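Porcelain double sink: keep it or tear it out?
Home Talk > Kitchens

tilefan_jo
Tuesday, November 22, 2022
We've been in the Jatcombe house since April and I still can't make up my mind about this kitchen. The tile counter I've come to love, grout and all, but the white double sink fills up with cans the minute I turn my back! Fullholm quoted us $2,202 for one big steel basin, counter patching included. Photos below — please be kind about the dishes.
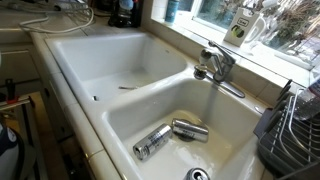
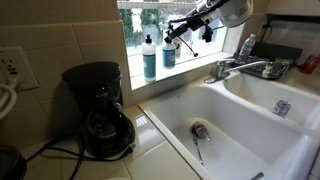
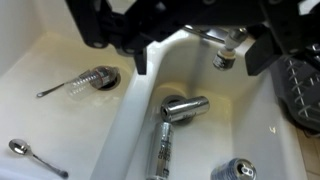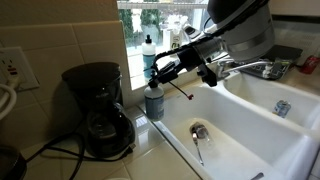

The white double sink, four views.

mudroom_may
Oh, please keep it! I had one just like it for over eight years and cried when it went. Put a bin by the door for the cans and rinse them as you go (I know, I know, easy to say).

Kettler8
Going to disagree with May. Two basins means neither one fits a roasting pan. We switched to a single Zera and I'd never go back.

mudroom_may
How often do you roast something, though? I do it twice a year and use the tub.

Kettler8
Every Sunday, thank you very much :)

tilefan_jo
You two! I'm leaning toward keeping it for now and clearing some of the bottles off the windowsill. Does anyone know if a bigger dish rack would scratch the tile?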